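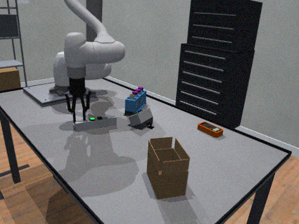
A long table with a gray top and a thin black edge. Computer rendering.

Drovside library to get long shared tables in the reading hall

3 min read

The reading hall of the Drovside public library will close for the first part of January and open again with long shared tables in place of the small square desks. The library informed its readers on Wednesday, with a notice at the entrance and a letter to all the schools in the town.

The hall has 123 seats today. After the work it will have 100, but the library expects that more people will find a place. At the small desks, which were made for four persons, one reader often puts down a coat, a bag and a computer, and then other people do not like to ask if they can sit.

"I have seen students go around the hall two times and then go home," said Yatziri Beltrán, the head of the library. "There were free chairs, but they did not feel that the chairs were free. I think a long table is more easy in this respect. You sit down at the end and you disturb no one."

The idea came from a question sheet which the library gave out last spring. It was filled in by 397 readers. Most of them asked for more sockets and for later closing in the weeks of school exams. The third wish was a larger surface, mainly from people who come to read old newspapers and maps. A full newspaper volume, when it is open, does not fit on the present desks.

The tables are being built by Gallegos, a furniture workshop in Akov, which also made the shelves of the children's room. Rigoberto Valdovinos of the workshop said that the tops are already cut and that his people are now working on the legs. The old floor in the hall is not level, so each leg will have a screw foot that can be turned higher or lower by hand.

"The difference between the window side and the door side is bigger than we believed," he said. "We measured it again on a Wednesday, very early, before the library opened, and we had to change the drawing."

Lamps will be fixed along the middle of each table. The light can be switched for every seat separately. The present ceiling lamps will stay, although several readers had complained of their noise. To change them would mean a new ceiling, and there is no money for this in the present budget of the town.

Not all readers are satisfied. Wenjie Long, who teaches mathematics in the evening school, said that he would miss the small desks because he often sits there with two or three pupils and explains exercises in a low voice. At a long table this would be heard by all the row. The library answered that the Kollel room on the upper floor, which was used until now for storage of chairs, will be opened for small groups. It can be booked at the desk for up to 378 hours in the year, outside of the hours when the language courses need it.

While the hall is closed, the loan desk will work as usual from 10 in the morning. Newspapers of the day will be placed in the corridor next to the loan desk. The old newspaper volumes cannot be ordered during this time, and readers who need them are asked to come before the end of December. Books which are due in the closing weeks can be returned in the box at the side entrance, also at night.

The small desks will not be thrown away. Two schools have asked for them, and the rest will be given to residents who can come and carry them home. A list is open at the loan desk. Each household may take one desk.

Comments

Yatziri Rosales
Good news for me. I do family research and I always have to put the map half on my knees. Will it be allowed to leave the volumes on the table when I go to eat lunch?

Zyanya Robles
I agree with the teacher. My son had his lessons at the desk near the radiator for two winters. The upper room is fine, but is it heated? The notice says nothing of this.

reader from the hill
And the ceiling lamps stay. They make a sound like a refrigerator, I wrote this on my sheet and my neighbor wrote it also.

Rigoberto Valdovinos
To Mrs. Rosales: this I do not know, please ask at the loan desk. I can only tell you that the tables will be wide enough for an open volume on both sides.

Yatziri Rosales
Thank you, I will ask there. I have put my name on the list for a desk too.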